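# Brosard demo collection: questions we get a lot

**What are you collecting?**

Short examples of a two-armed robot doing household jobs, all in simulation. A person steers the arms, we save the run, and the learning system trains on it later. We have 254 accepted runs so far and the goal for March is 260, so we're very close!

**Why do the rooms look so wild?**

We love this question. Tunulell, our room builder, shuffles wall colors, textures and furniture between batches. A policy that has only met beige kitchens tends to get lost anywhere else, so we give it plenty of odd rooms to learn from.

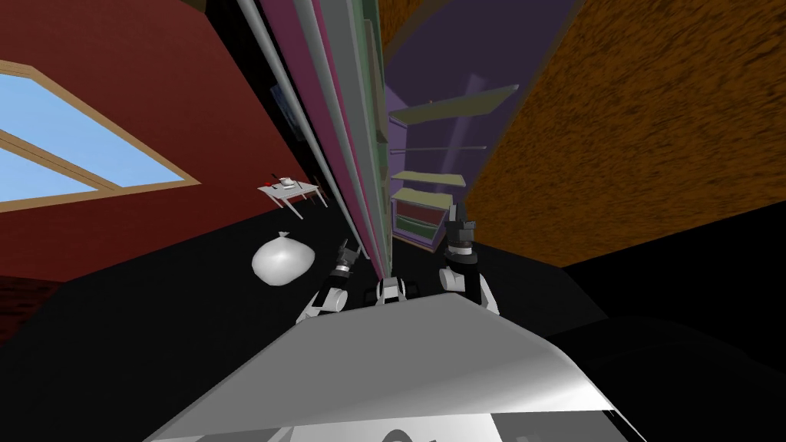
*Simulated room seen over the robot's body, with both grippers pointing up and a sack and small table on the left.*

**Do I need robot experience to record?**

Not at all! Most people get comfortable after three practice runs. Start with the Vemar tutorial, go slowly, and enjoy it (the first clean grasp is a great feeling).

**I dropped the object. Should I delete the run?**

Please keep it. If you pick the object up again and finish, mark the run "recovered." Those are some of our favorites, and the system gets to learn how to fix a slip. If you gave up partway, mark it "incomplete."

**Who checks the runs?**

Sarita Semwal reviews every one and leaves notes in the Prajapati log. If yours comes back, read the note and try the same room again with the same starting pose.

**Can I suggest a task?**

Yes, please do! Add it to the task sheet with a start state, an end state and a time limit.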